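Homa built-in wardrobe with upper cabinets and open shelves – my review after one winter

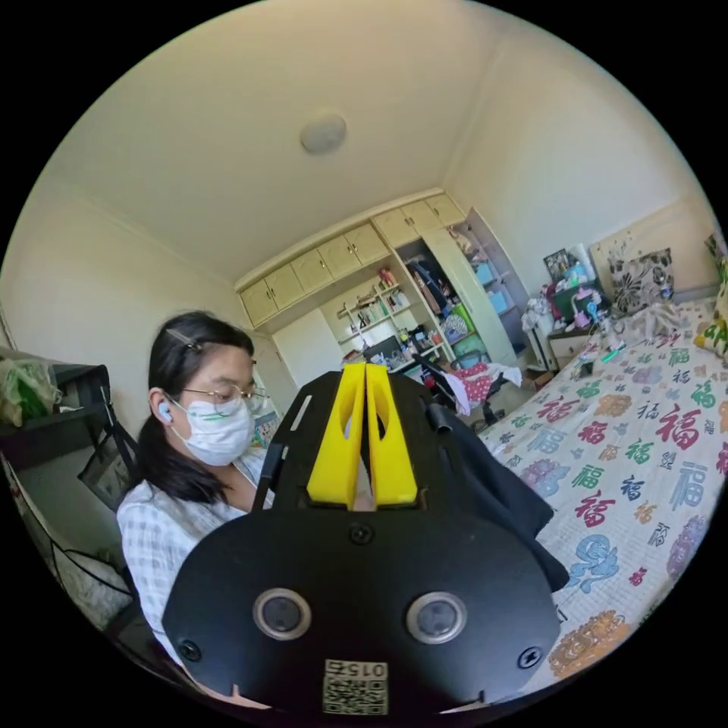
The Homa wall in our bedroom, with one wardrobe door open.

I write this review for people who have a small bedroom and think about closing a full wall with furniture. We ordered the Homa set in cream color. The fitter was Mr. Ultan Daly, and he needed 2 visits, as the first time the side panel was delivered in the wrong size.

The upper cabinets are the part I like most. There are six doors in one row, each with a small handle, and inside we keep winter blankets and suitcases. I am not tall, so I must take a step stool every time. If you want to put things there which you use every week, I do not recommend it. For seasonal things it is very good.

Under the cabinets is the open bookshelf. In the catalog it looked very elegant with three vases. In our home it has books, bottles, boxes and many small objects, and it collects dust faster than I expected. I clean it with a dry cloth and the surface stays nice, no scratches until now. The shelves have not bent, also where the books are heavy. My sister-in-law Corinne Villanueva bought the Conum set for her apartment and she has glass doors in this part. I was a little jealous when I saw it, but her set was 900 more expensive and the glass shows every finger.

The compartment for hanging clothes is wide enough for two persons if you are reasonable. I put light-blue storage boxes in a stack next to the clothes, and the green bin has its place lower down. Please measure your boxes before you buy. I had to return one size.

Now the weak point. The wardrobe door swings outward and it wants a lot of space. Our black office chair stands in front of the shelves, and I often must push it away before I can get what I need. With sliding doors I would not have this problem, but Homa did not offer them for our width. Also one hinge made a noise in April. Mr. Daly told me by phone which screw to turn, and after this it was quiet.

The cream color goes well with our pale ceiling and makes the wall look less heavy. In the evening, with only the ceiling light, the back of the lower shelves is rather dark – I will probably add a small lamp.

I give four stars from five. One star less for the door and for the wrong panel.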